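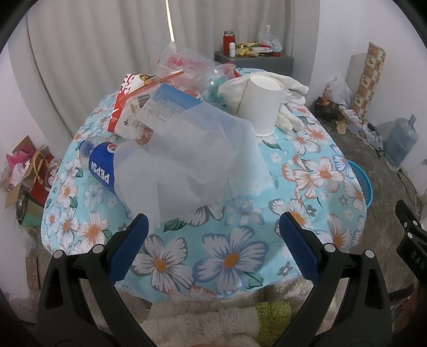 What goes first when you clear a bed that's covered in trash?

Start with the big light stuff, the plastic sheets and bags, so you can get at whatever is underneath.

Okay, unit 8, clearing surfaces! These are my notes from the Woltville evening course, typed up for anyone who missed it (Iraís Villalobos, you asked for the long version, sorry, you get this one). I do the bed before the floor, every time. Open one bag on the floor next to you and keep it open. Bottles go in a separate bag, and please put the cap back on first, I learned that one in August with somebody's good comforter.

Paper cups: look inside, then lift straight up. Snack bags get folded over at the top so the crumbs stay in. Straws I pick up by hand at the very end. Gloves and other cloth things are laundry until you've checked them!

When the bed is bare, pull the sheet in from all four corners and carry it outside to shake.

For next time, read the Carrillo handout, part 2, and try this on your own bed. I give myself 90 seconds before I'm allowed to stop and sort anything.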